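Plultent hand-held gripper, student club review

Our club advisor, Belmiro Pinheiro, wanted one project for the spring that wasn't another line follower, so we bought into the Plultent kit and spent May teaching ourselves to fold laundry with it. The product page promises "classroom ready in 40 minutes." We needed two evenings and a file to get the first one closing square.

I'll give it the jaws. The ribbed pads hold cotton well and the linkage feels tight. What I don't buy is the claim that anyone can record clean demonstrations on day one. Soft clothes on a soft bed are hard, and the manual's only practice task is a stack of blocks.
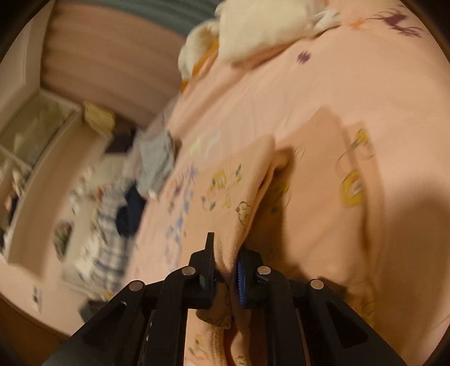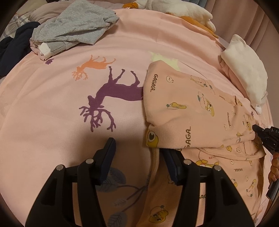

Folding practice on the pink deer sheet, same peach cartoon-print garment in both.

Of our first 208 recordings we kept 26. Some of that is us – new members squeeze too early and drag the whole layer – but the Skuvik software shares the blame. It drops a session without warning if you pause too long, and the playback window is tiny.

Price is the other problem. At $1,418 for a pair, a school club is paying lab money. The older Drurkis grippers are uglier and looser at the pivots, and our members learned on them just as fast.

Would I buy it again? One pair, maybe, if the school paid. Replacement pads are sold only in full sets, so ask about that before you order.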